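Can a Robot Put Away the Groceries?

Many children ask if a machine can do their chores. The answer today is: a few chores, and slowly.

A robot vacuum can clean the floor because the floor is flat. A kitchen is harder. Every kitchen has different doors, and things stand in different places.

So robots practice first inside a computer. The kitchen there is only a drawing, made by a program. If the robot drops a bottle, there is no mess to clean!

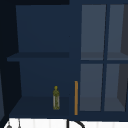
Find the bottle

You found it quickly, in the open part of the blue cabinet. For a robot this is real work. It must learn which shapes are the bottle and which is the orange handle beside it. Then it must decide how hard to squeeze.

Practice, practice

In March our helper program, Winier, tried to lift a bottle 30 times in a computer kitchen. It did it well 12 times. You can do better than this before breakfast. For now, please continue to help at home.

Last updated: 2020-04-03

Comments

Latrice Pruitt: My son wants to know if it can also wash the bottle.

Geldale reader: We read this in class. 12 from 30 is not so bad for a beginner.

Related
How does a robot see?
Why is folding a shirt difficult?
A visit to the Quintanilla bakery machines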